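1/ I have now had the Gudeta arm kit from Stultent for 8 weeks, and several people asked me to write down what I think. So this is a thread. I paid the full price and I have no contact with the company except the support emails.

2/ First the price. The kit was 2,713 dollars with shipping to Canada. In it you get one arm, one gripper with two sets of fingers, the wrist camera, a table clamp, a power supply and a licence for the Zukov software for one year. The computer you must have yourself.

3/ After the first year the licence has to be renewed. I asked Stultent for the price of the renewal and they answered that it is "to be announced". I would like to know such a thing before I buy. Please keep it in mind.

4/ Unpacking was pleasant. Every part has its own place in the foam and every screw bag has a label. The printed guide is short but correct, with one exception: the drawing of the clamp shows the old clamp. The new one goes on from the other side.

5/ From opening the box to the first movement I needed 62 minutes. I am not a fast person with tools. My neighbour, who did the same with the older model, lost a whole evening.

6/ Cables. There are many of them and the guide does not say a word about where they should go. I let mine fall behind the table leg and I am not proud of it. Two simple clips in the box would be enough.

7/ Now the software. Zukov has a teaching mode: you hold the arm with your hand, you bring it through the movement, it remembers. Then you do the same again with the objects in slightly other places. After enough repetitions it tries alone.

8/ The teaching mode is the best part of this product. The arm feels light in the hand and it does not fight you. I used one other arm in the past and after a short time my wrist was sore. With Gudeta I can work the full afternoon.

9/ Not so good: if you make one wrong move in the middle, you cannot cut it out. You throw away the whole recording and start from the beginning. The forum has been asking for a trim button since August.

10/ My own project is coffee things. Cups, saucers, spoons, small dishes. I want an arm that can lay a small table and clear it again. Stultent writes "kitchen ready" on the box, so I took them at their word.

11/ Solid and coloured objects: very good. An egg cup, a wooden spoon, a sponge – it learned these the first day. I gave the sponge a new position each time, and it still went to the right place with the fingers open in the right direction.

12/ Metal teaspoons were harder. A spoon lying flat on the table is thin, and the fingers came either too high or they pushed into the surface. The arm then stops with a red light and you must press a button to continue. I pressed this button very often.

13/ What helped me: choose spoons with a thick plastic handle. The handle gives the gripper something to hold and the colour gives the camera something to see. Also a spoon that rests on the edge of a dish is easier than one flat on the table. There is some air under the handle.

14/ Clear glass is another story. On a white table a clear dish is hard to see even for me, and the standard settings in Zukov were of no use for it. The arm went down next to the dish, closed the fingers on nothing, and came up again very satisfied with itself.

15/ Support answered my email the next morning. They told me to lower the exposure and to put one lamp to the side, so the rim of the glass gets a bright line. This made a clear difference. Why it is not in the guide, I do not know.

16/ They also offered me the Brurkevex service. You send your recordings, they train a bigger model on their machines and send it back to you. The first training is free with the kit. Later ones cost money, and the price depends on the length of the recordings.

17/ I used my free one for the glassware. The model came back after two days. It was better than mine with the dish and the same as mine with the spoon. For the cup I would still not trust it when the cup is full.

18/ A warning about Brurkevex: your recordings stay on their server unless you write an email and ask to remove them. I would prefer a button in my account. If you work in your own home, think about what the camera can see.

19/ The gripper fingers. The kit has a straight pair and a tapered pair. For small objects take the tapered ones. They come with a soft cover that wears out, and mine has already a small tear on one side. A set of 4 new covers can be ordered, and the delivery to me was slow.

20/ Noise: low. I can have a phone call in the same room. Only when the arm goes back to its home position does it make a short whistle, and the cat leaves.

21/ For whom is it? If you teach, or you like to try things in your free time and you have patience, I can recommend it. If you want a machine that clears your breakfast table while you put on your shoes, please wait some years.

22/ Some asked if it can work in a small café. With my experience I say no. It is slow, it needs the same light every day, and somebody has to be there for the red light. Stultent also does not claim this, to be fair to them.

23/ What I would like in the next version: a trim button, cable clips, a page about glass in the guide, and an honest price for the licence after year one. The arm itself I would leave as it is.

24/ I continue with the cup, the saucer and the dish this month. My plan is to teach the spoon first, then the dish, and to leave the cup for last, with the lamp on the side as support told me.
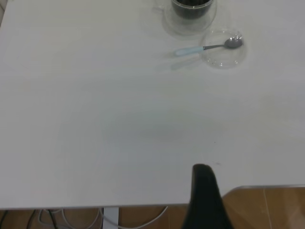

25/ If somebody here has settings for clear glass in Zukov which work also in daylight, please write them under this thread. I will try them and report the result, also when it is bad.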